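Microfibre cloths, washing and folding

I went through the linen drawer in September and found I owned 12 microfibre cloths, of which 4 still worked. The rest pushed water around the bench without picking any of it up. They weren't old and they weren't torn. I had been washing them the way I wash everything else, with softener, in a mixed load, and then drying them hot.

These are the notes I've ended up with, mostly for my own reference, partly for Leonie Tapsell, who asked for them after I went on about it over lunch.

Material

Most cloths sold as microfibre are a blend of polyester and polyamide. The fibres are split during manufacture so that each one has a lot of edges, and water is held in the gaps between them. Anything that fills those gaps reduces what the cloth can hold. Fabric softener coats the fibres. Candle wax, cooking oil and furniture polish all do much the same thing, and lint from cotton towels gets caught in the loops and stays there.

The label on mine gives the blend but no weight, so I can't compare it with others on grams per square metre. I've bought from Fevau and from Altudico and could not tell you which is which now that the tags are off. Both have a looped pile on each side. The Altudico ones were dearer.

Washing

I run them as their own load. Liquid detergent, half the usual dose, no softener, no bleach. The warm setting on our machine is labelled 50 and that is what I use for kitchen cloths. Glass cloths get a cold wash. I tried 70 once on a stained one, and the stain came out but the hem has puckered ever since. The cloth no longer lies square, so I keep it for the bike.

For cloths that have already been softened, two warm washes in a row with an extra rinse brought back five of the dead ones to a usable state. A long soak in warm water with a spoonful of washing soda did nothing I could measure over and above that. The remaining three went in the garage.

Line drying in shade is fine. If it has to be the dryer, use low heat and clear the lint filter first. Never iron them.

Where the cloth gets folded

I do the folding on a small table with a pale wood top, because the kitchen bench is usually occupied and a bed is too soft to get a straight edge on. Any flat surface will do if it is clean. Crumbs and grit lodge in the pile and will mark glass later.

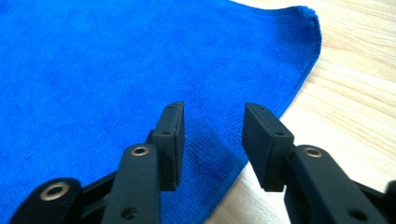
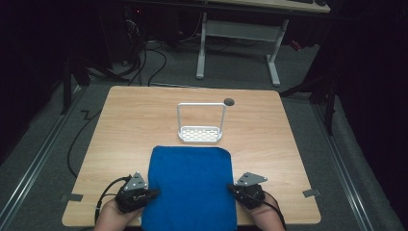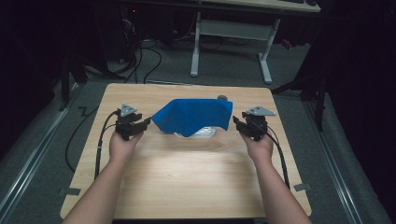 The blue cloth spread out, folded in front of the white sponge holder, and in a heap.

The fold

Start with the cloth flat and smooth it from the middle out. The hem is denser than the pile and wants to curl at the corners, so press those down first. A wavy edge at this stage carries through to every fold after it.

1. Bring one long edge over to meet the other. Match the corners before the middle.
2. Smooth toward the fold with the side of the hand.
3. Bring the short edges together.
4. Turn the packet so the thick folded edge faces out of the drawer.

Lindiwe Radebe folds hers in thirds, and I've tried it. Thirds give a narrower packet that stands on edge, so you can see every cloth in the drawer at once. The drawback is that the two outer panels have to be judged by eye, and with a fuzzy pile the error shows. I get a neater result with halves. In a deep drawer I would probably change over.

Folding also has some use beyond storage. A cloth folded twice gives you eight working faces, counting both sides as you refold it, and you can move to a clean one as each gets dirty. A cloth used in a wad gives you one dirty patch and a lot of material doing nothing.

The sponge holder

A sponge holder wants the same treatment as the cloths — dry between uses. Ours has rows of oval holes in the tray and a tall loop handle at the back. The holes are the good part. An earlier one, a Povby, had a solid base with a raised lip and grew a film in the corners within days. If I were buying again I would look at the base first and ignore the rest.

I rinse it under the tap when I change the sponge, run a bottle brush across the holes from underneath, and stand it upside down on the rack. For wiping it off afterward I use whichever cloth is on its way to the wash. A fresh cloth snags slightly on the edges of the holes and it is not worth the pulled loops.

Storage and rotation

Kitchen cloths live in the second drawer, glass cloths in the hall cupboard, garage cloths in an old Ibarra tin with a marker stripe on the hem so they don't migrate back. Damp cloths do not go in the drawer. Freshly washed ones go to the back of the row and I take from the front.

I still need to work out what to do about lint from the dryer drum, which seems to carry over from the towel load even with the filter cleared. Running the drum empty on air for ten minutes helped a little. Next I'll try drying the cloths before the towels on wash day.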